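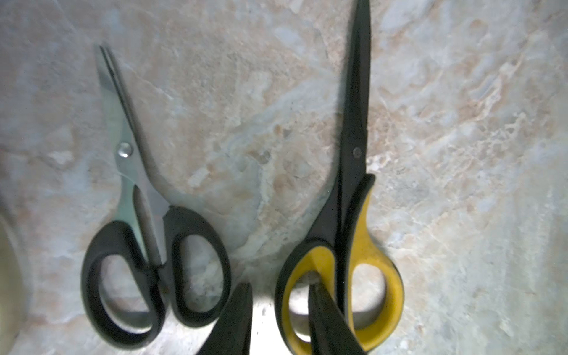 Two pairs of scissors, the small one on the left.

5/3/21

Ok quick one, soup's on. Finally cutting the curtains for the back bedroom. Have put this off since March. Fabric is from Cisura, 15 yards, way too much, but Yanling said buy extra for the pattern match and she was right last time.

Measured twice. Got 136 inches, then 17 short of that on the other side?? Had the tape folded under. Redid it.

Lining still not here. Emailed Stuart Rudd at the shop, no answer yet. Might just go unlined, the room faces north anyway.

Hems: doing them by hand becuase the machine keeps eating thread. Long stitches, nothing fancy. If anyone has a trick for keeping slippery stuff flat while you cut, leave a comment. Pins are not doing it.

More tommorow if I get one panel up.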